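**Falix: a good score, with questions**

The Falix write-up landed in March and has been passed round a lot since. The claim is simple enough. Record people doing a job with a hand-held gripper, train on 536 of those recordings, and a robot arm will manage the same job on its own. Brindora reports 70 per cent success at picking small parts out of a tray.

I'd like to believe it. Hand-held recording is cheap and quick, and anyone can be shown how to do it in a morning. But the paper says next to nothing about the state of the kit, and soft pads don't stay the same. A fingertip that grips well on day one is a different tool once its surface starts to lift. 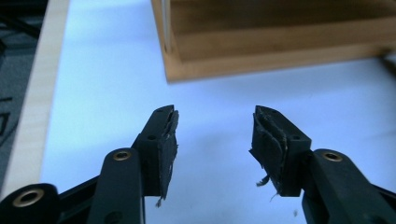
*Frayed pads on both fingers of the hand-held gripper, with loose strands hanging from them.*

Did the early recordings and the late ones use pads in the same condition? Were new ones fitted before the robot was scored? Neither is mentioned. Nor are we told how the failures split between bad aim and plain slipping, and those two need very different fixes.

The Latau group tried the method on 3 trays from Hartono and got a lower figure on every one. They changed pads after every 6 sessions and logged it. Brindora should publish the same log before quoting its 70 per cent again.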